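News > Local > Tech

Zurkerico's robot arm goes back to building blocks

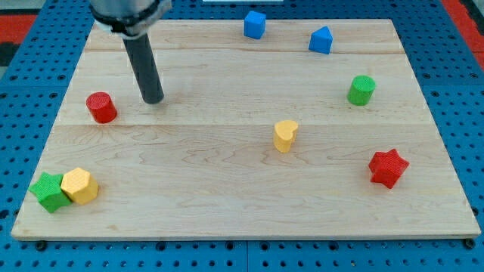
I popped into Zurkerico just after lunch and came out wanting a go myself! The team there has spent September collecting examples for a learning system called Tellard, and it's slower work than I'd imagined (and a lot more fun). Somebody steers the arm, pushes a coloured block over to another one, and the computer saves the whole thing. Then they do it again. They want 800 of these and they've got 200.

Mi-kyung Hwang, who runs the sessions, let me try 2. My first was hopeless – I sent the block sailing past – but she kept it anyway. "We mark the bad ones and carry on," she told me. Jelle Verbruggen writes the instructions that go with each push, things like "move the red star to the blue cube", and he says people word the same job very differently.

Training starts once the full set is in.

Comments (3)

Magdy El Sherbiny: Can the public have a go?

Thijs Van Dijk: 800 pushes, my wrist hurts just reading it

Milan Dierckx: Nice piece. Does it learn colours or shapes first?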